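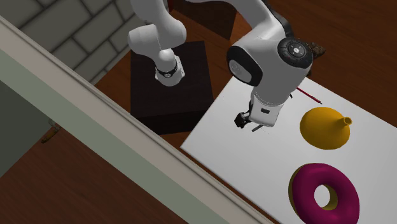
Notes from the Kumdale residents' forum tonight. I went for the item on moving the polling place and stayed for the rest, so this will be a longish thread.

First, the background for anyone new. The forum is the elected one, with nine seats. It advises the district council and has a small grants pot. It can't set parking charges, whatever the leaflet through your door said.

Turnout last time was 2103 votes across all three wards. East ward had the lowest share, and it also has the polling place that is hardest to get to if you don't drive.

The proposal is to move East ward voting from the old school annexe on Solís Road to the library. The annexe has steps at the front, and the ramp at the side is locked from 6pm. Polls close at 10pm. You can see the problem.

Kai-wen Kong, who holds one of the East seats, put the motion. Her case was that people finishing work late get to the annexe, find the ramp shut and go home. She'd had 25 written complaints and read out four of them. One was from a man who went round the building twice with his mother in a wheelchair.

The argument against came from the two members who live north of the railway. The library is further for them and for everyone on the Kisis estate. Someone on Kisis without a car would have a walk of around 25 minutes, and there's no bus after seven.

I think that's a fair objection. Nobody on the other side had a proper answer to it, apart from "apply for a postal vote", which got a groan from the back.

A woman in the public seats asked why the ramp can't just be left unlocked on polling day. The clerk said the annexe is run by a separate trust and the forum has asked before. Asked when, he said he'd have to look it up.

She then asked if anyone had asked this year. They hadn't.

So the motion was amended. The clerk writes to the trust about the ramp first, and the library move comes back in June if there's no written yes by then. Passed six to two, with one member absent.

I'd have liked a date for the letter to go out. There isn't one in the wording. Kai-wen Kong said afterwards that she would chase it herself.

Next item, candidate rules. At the moment you need ten signatures to stand. There was a suggestion to put it up to 25 to "discourage people who aren't serious". It didn't get a seconder, so there was no vote and not much debate.

For what it's worth, two seats last time had only one name on the ballot. I can't see that too many candidates is what we're suffering from.

Then spending limits. The cap per candidate is 135 pounds and hasn't moved for years. Printing one leaflet for every house in a ward costs more than that now, so people either hand-deliver to half the streets or share a sheet with other candidates.

Sharing a sheet is how you end up with slates. Volum was the first one here, four candidates on one leaflet, and the cost was split four ways on the returns. That's within the rules. Some people still think it shouldn't be.

The forum agreed to ask the district for advice on whether shared leaflets should show who paid for what. No change to the cap itself. I expect it'll come up again before nominations open.

Hustings. There will be one per ward this time - last year's single evening ran over, and East ward candidates got about two minutes each at the end. Each session will be 90 minutes, with written questions handed in at the door and spoken ones after that.

I asked if the hustings could be recorded for people on shifts. The chair said sound only, if all the candidates in that ward agree. I've asked for that to go in the minutes.

Any other business was mostly the bins behind the shops, and I won't put you through it. The short version is that the district says they're the landlord's and the landlord says they're the district's.

Draft minutes should be on the noticeboard outside the library within a fortnight. If you were there and I've got something wrong, reply here and I'll post a correction underneath.

One correction already, thank you to the person who messaged. The side ramp at the annexe is locked from 6.30pm, and it was 6pm until last year.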